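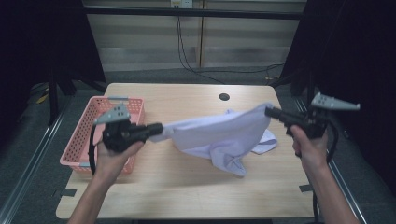
Sawatzky Community Center | Laundry & Lost Property

SAWATZKY — The lost property room at the Sawatzky Community Center will be emptied this month for the first time since the building opened, and residents who have been missing a mitten since the previous decade are invited to come and make their case.

Staff finished listing the contents last week. The final tally stands at 3,376 items, of which 785 are single gloves. The list also includes a tuba mouthpiece, a wedding cake topper with no groom, and 13 copies of the same paperback thriller, all with the bookmark at chapter two.

"People leave here with less than they came with," said Gordon Chisholm, who runs the front desk and has been answering questions about umbrellas for most of his working life. "I used to think they'd come back for it. They don't even come back for the good stuff."

The center's rule book says unclaimed property may be kept for 2 years. It does not say what should happen after that, and for a long time the answer was a second shelf, followed by a second room. The second room was meant to be a place for people to practice the piano. The piano is believed to be behind the coats.

Clothing has been washed and folded and will be set out by size in the main hall. Anyone claiming a garment will be asked to describe it first. Laurier Beaudoin, who wrote the claim form, said "blue" will not be accepted as a full description after a trial run in June, when four people described the same blue sweater and all of them seemed sincere.
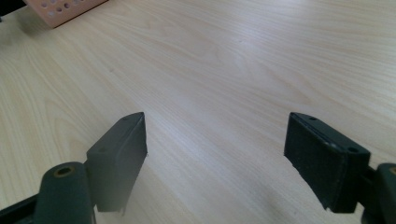

Light wood tabletop at the center.

Valuables are being handled separately. Rings, watches and one set of dentures are locked in the office, and claimants should bring a photo, a receipt or, in the last case, a willingness to try them on.

Not everyone is pleased. The Vullis Street Drama Club has borrowed from the lost property room for every production it has staged, and its spring play calls for a crowd of Victorian orphans. The club has asked for first pick of the scarves. The center has offered it second pick, and talks continue.

Whatever is left will go to the Dirnance thrift store, which has agreed to take clothing, books and toys, and has asked not to be sent any more single gloves.

Claims open on 8 Jan 2022 at 10 a.m. in the main hall. Visitors are reminded to check under their chairs before they leave. A fresh box has been placed by the door, and it already has a hat in it.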